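News > Company Announcements > Packaging

Stelta to Open Tube Recycling Line in Rultmont

RULTMONT, 15 August 2018 - Stelta, a processor of household plastics, will open a sorting and washing line for used squeeze tubes at its Rultmont plant. The line will accept tubes from 19 towns served by the hauler Bitar.

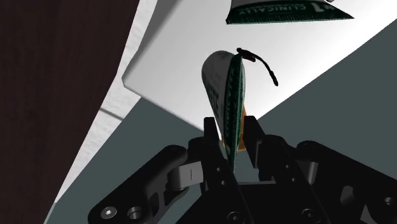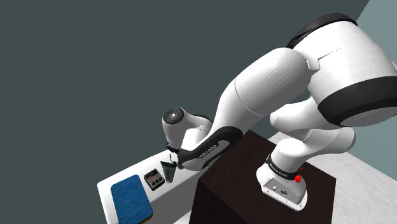 Squeeze tubes are often left out of town recycling programs. Most are small, many are made of more than one layer, and product left inside lowers the quality of the washed flake. A toothpaste tube with a crimped end, like the one in the first picture, holds residue along the fold and must be cut before washing. The Rultmont line makes this cut ahead of the first rinse tank. Caps are removed in a separate step and baled by resin type.

The line is rated at 625 kilograms per hour. In a trial run, it processed 498 bales. Flake from the trial was sold to Verkivden, a maker of drainage pipe.

"The cutting step took the longest to get right," said Annick Caron, plant manager at Stelta. "Blade wear was the main problem - the caps are harder than the tube body."

Residents may place tubes in the regular plastics bin with caps on. Tubes do not need to be rinsed. Metal tubes are not accepted. Bitar will mail sorting guides to over 2,000 households.

Leen Qudah will oversee daily operation of the line. Questions from towns outside the current service area should be sent to Jamie Fairclough, municipal accounts, at the Rultmont office.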